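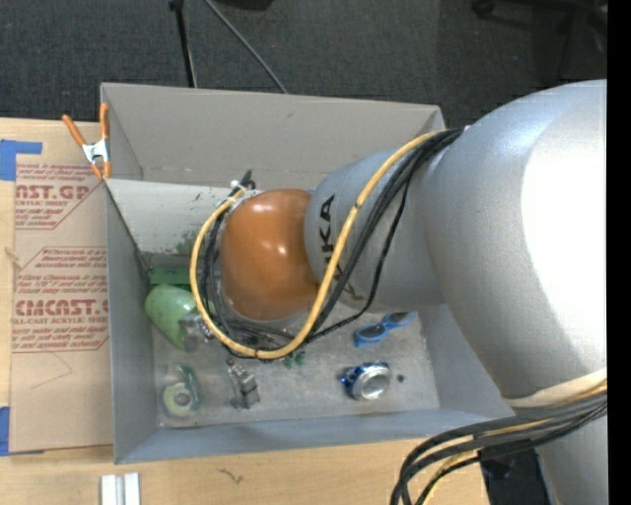 One of our gray bins on the light wood table

Hi, and thanks for stopping by! I started Stornivberg in April with one table, a stack of bins and a pretty stubborn love of sorting other people's odds and ends. Small shops and schools send us their mixed-up stock (the stuff at the bottom of the supply closet, you know the stuff) and we send it back sorted, bagged and labeled.

I like a plain open bin with tall sides. You can tip a whole box in and nothing rolls off onto the floor, and you can still reach the corners. Ours get scuffed and I don't mind that one bit. We wipe them down between orders and keep going until the walls crack.

Each order gets its own bin, so your things never mix with anybody else's. Most jobs take 3 days. Big ones, anything over 30 boxes, take longer and I'll call you first with a date. Our bag labels come in two styles, Roman (big plain letters) and Altix (smaller, with room for a part number) - I'm a Roman person myself!

We're open weekdays, and drop-offs are at the side door of 19 Tronik Lane. Please tape your boxes shut!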